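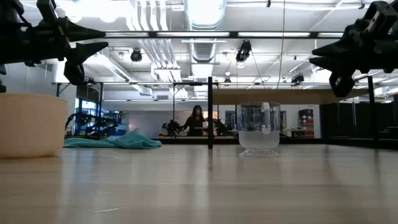
For eleven years Daiane Vieira packed kitchen goods by hand at Camargo, and in August she was given a new job title that she still finds a little too long: robot cell operator. The training took 4 weeks. Her hands hurt less now, she told me, but in the evening her head is more tired. The test tables are in a bright room with a silver air duct under the ceiling, and on one of them two black grippers hang over a beige bowl, a teal cloth and a clear plastic container. The cloth is what she respects most. A bowl keeps its shape, she explained, and a cloth has a different one every morning.

The company bought its system from Tuvano and wants to pack 600 orders per shift, almost double what the old line did. Of 50 packers, no one was dismissed, but several moved to the warehouse in Runurberg, and not all of them wanted to go.

Janaína Barros, who speaks for the workers, is asking for better pay for the new positions. "We teach the machine what we know," she said. "This knowledge has a price also." The talks with the management continue.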